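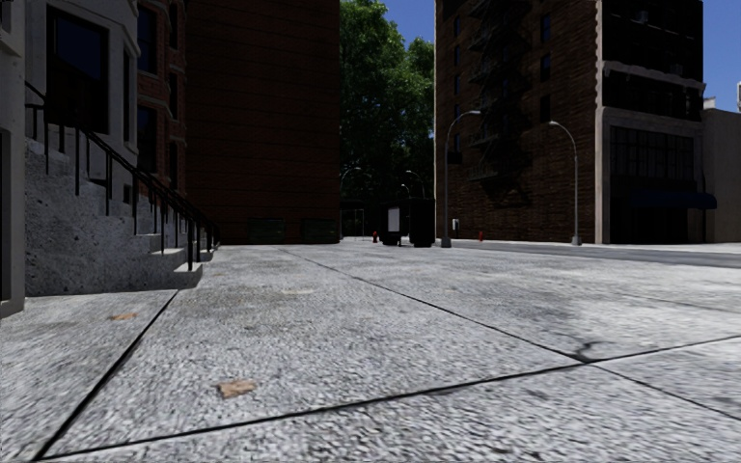

Pavement by the steps, two leaves.

2020-03-16

Interview tapes, box 9. Transferred the Skasex press tour reels, sides A and B, on the Wamex deck. Cleaned heads before each side. Side A runs 90 minutes and plays fine apart from a level drop when the singer moves away from the mic. Left it alone, only noted the time in the log.

Side B is worse. Left channel hisses and the pitch wanders in the part where she talks about leaving the TV show. Tried a second pass with a new belt and the pitch settled. Hiss is the same, so it is probably on the tape. Kept the second pass as master and deleted the first.

Olanrewaju typed up the magazine version of the same interview so we could compare. The printed quote about her manager joins two answers that are 11 minutes apart on the tape. Her first answer is much milder than what ran. I have marked both spots — anyone writing the catalog note should listen before using the magazine text.
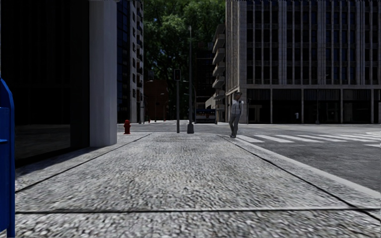 Item 347 (the Trevico premiere, red carpet sound) has no label on the shell, only on the case. Voices match the case label as far as I can tell, but I would like Suleiman Olatunji to hear it, he knows that cast better than I do. Not filed yet.

Still to do: bake the two sticky reels, ask Osagie for the rest of the clippings, fix the counter on the Wamex (skips when rewinding). The Štefanec reels stay on the shelf until the counter works.

Recent entries
Belt swap on the Wamex deck
Štefanec talk show reels, first listen
Case labels and shell labels that disagree
Clippings received in November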